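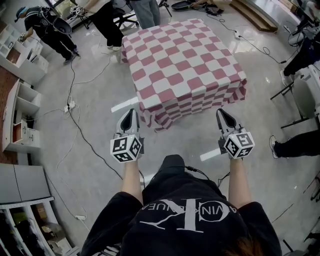
Tusberg tenants question Bitmont's repair pledge

Sat 28 January – Tusberg Tenants' Group has given a cool response to Bitmont's promise to clear its repairs backlog by June.

The landlord says 70 jobs are still waiting across the Ferraro and Hurar blocks. The group's own survey found 200.

"We were told the same thing last year, with a different month on the letter," said Graziella Pagano, who chairs the group. "Bitmont talks about a new booking system. People want their boilers looked at."

The group is asking for a dated list of every job, and wants to know how 8 fitters will cover both blocks – a question Bitmont has yet to answer.

ENDS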